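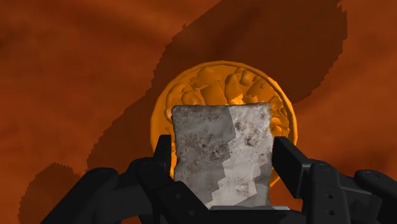 In the simulator: the gripper holding a rough grey block, with the orange dish behind it.

Trying out the Jakab practice kit

Many of you asked at the April meetup whether there was any way to get into robot arm work without buying an arm first, and I promised I would report back once I'd had a proper go at the Jakab kit. It has taken me longer than I meant it to (the garden got in the way, and then I kept finding one more thing to try), but I've now put in a good stretch of evenings with it and I have plenty to say, so put the kettle on.

Jakab is sold by Irkach as a software kit. You install it on your own computer and it gives you a simulated gripper, a set of surfaces to work over, and a library of things to pick up. The library is the part I had the most fun with. There are 486 objects in it, and they are a wonderfully odd lot. You get your ordinary household shapes, of course, but there are also rocky lumps, lopsided bowls and a whole family of dishes with raised bits all over the inside. The orange one in the picture is from that family, and I have grown very fond of it, even though I have spent a good many hours failing to pick it up by the rim.

The grey block is a much friendlier thing to begin on. It looks like a piece of weathered stone, pits and all, and its sides are a little wavy, so where you close the two fingers matters more than you'd think from looking at it. My first several tries were all too high up. The manual suggests coming in low and keeping the fingertips level with each other before you close, and I wish I had read that page before I started instead of after. (My own fault, I know. I am the same with flat-pack furniture.)

What you see while you work is the view from just behind the gripper, looking out past the fingers. It took some getting used to. You don't have a nice side-on picture of how far away the object is, so you learn to go by how much of the fingertip is covering it and by what the shadows are up to. The shadows do help, though I should mention that on my machine they come out with stair-stepped edges, and turning the quality setting up made the whole thing crawl. If you have a newer graphics card than mine you may well do better. It didn't bother me much after the first evening, but a couple of our members are particular about that sort of thing and would want to be told.

The kit comes with 34 lessons, starting with simply moving the gripper about and finishing with clearing a cluttered surface, and there is a free-play mode where you choose the surface and objects yourself. I am a bit over halfway through the lessons. They're well written on the whole, in plain language, and each one ends by replaying your attempts so you can see where it all went sideways. The lessons on writing your own grasping script are a step up from the others, and I would have liked another gentle one in between. I got stuck there for most of a week. The help desk at Irkach answered my email the next morning, very kindly, and the answer was a missing bracket.

A few grumbles while I'm at it. The object menu is sorted by catalogue number and can't be sorted by anything else, so finding your favourite dish again means writing its number on a scrap of paper. Saved sessions go into a folder buried so deep that I needed my nephew to locate it. And the sound the program makes when you drop something is much too cheerful!

As for cost, a single licence is $1,030, which I know will make some of you wince, and I winced as well. A club licence covers 5 computers for a fair bit less per seat, and I think that's the sensible way for us to look at it. We could put it on the machines in the Ellthorpe room and people could book an evening. The Huritstead group already has it running this way and they tell me the bookings fill up fast, especially over the winter.

I'll have it set up on my laptop at the next meetup from 6:30 p.m., so come early if you'd like a turn. Start with the block. If you manage to lift the orange dish by its rim, please show me how you did it, and if you'd be interested in chipping in for a club licence, put your name on the sheet by the door or reply to this newsletter.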